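### 4.2 Do loose gears tell us anything about wear?

Much of the literature on small spur gears rests on a convenient assumption: that a gear taken out of its housing and laid on a bench can be graded by eye, and that the grade says something useful about how the gear will run. We did not start this work believing that, and the results in Section 4.1 have not brought us round. They do let us say more exactly where the assumption fails.

The set held 864 gears, drawn from three sources. The Asumano and Bullance lots were new stock. The Dagdag lot came out of used feed units and arrived mixed in one box, with only a packing list to say what had been run and for how long. We treat that list with caution. Of the gears in the lot, 241 could be matched to a unit with a service record, and only those are used in the wear comparison below. Readers who prefer larger samples will find the full lot in the appendix, where it gives a rosier picture than we think it deserves.

Two graders, Kerstin Sandberg and Renato Ambrosio, scored every gear on the five-step scale from the Udari handbook. The handbook asks for "even tooth condition" at the top of the scale and "marked change of form" at the bottom, and leaves the three steps between to the judgment of the reader. It is hard to see how this was ever meant to be repeatable. Our graders agreed well on the two end steps and poorly in the middle, where most of the gears fall. When the same gears were handed back in April in a new order, each grader disagreed with his or her own earlier score nearly as often as with the other's.

We looked for causes. Lighting is the first suspect. On white gears the tooth faces wash out under a bright lamp and the edges go with them, so a rounded corner and a sharp one can look alike. On bare steel the trouble runs the other way. A tooth tip that throws back a strong highlight tends to be called polished, and polished is then read as worn, although a new tip at the right angle to the lamp will do the same thing. Dark specks on a gear face were also marked down more than once, and the handbook gives no ground for that. A smudge on the flat of a gear says nothing about its flanks.

The second suspect is the way the gear is presented. A gear lying on its side shows a row of ridges and hides its bore. A gear lying flat shows its outline but very little of the working surfaces. Holding it upright and nearly face-on is better, and a slight tilt brings some of the flanks into view between the teeth, but only on part of the ring. The grader still has to turn it, and we found no two people who turn a gear in the same way. Figure 6 gives both conditions.
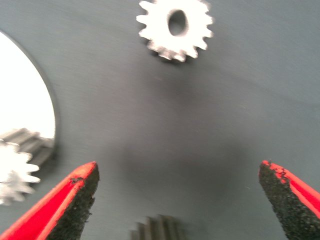
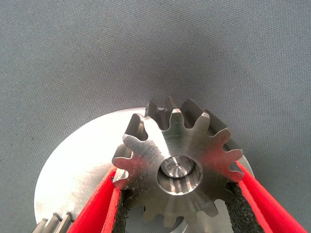 **Figure 6.** Gears in the two presentations. First panel: white spur gears and gray toothed parts loose on the gray work surface. Second panel: a steel spur gear held upright, nearly face-on.

A fixed rule for presentation would remove part of this spread. How large a part is open to doubt. In a side trial we gave both graders 18 gears with a set order of views and a single diffuse lamp, and agreement in the middle steps did improve. But 18 is a small number, the graders knew they were being compared, and a careful person who knows that will slow down. We would not build a standard on it.

The claim made most often for visual grading is that it is cheap. Our log shows 1,075 separate gradings, including repeats, and the middle-step gears took up most of the time spent. Those are the same gears on which the scores could not be trusted. For the 241 gears with a service record, the visual score separated the badly worn from the rest and did little else – a pair of calipers would have done as much. Whether a finer scale would help is a separate matter. We suspect it would only give the graders more steps to disagree over, but we have not tested this, and Section 4.3 turns to measured tooth thickness instead.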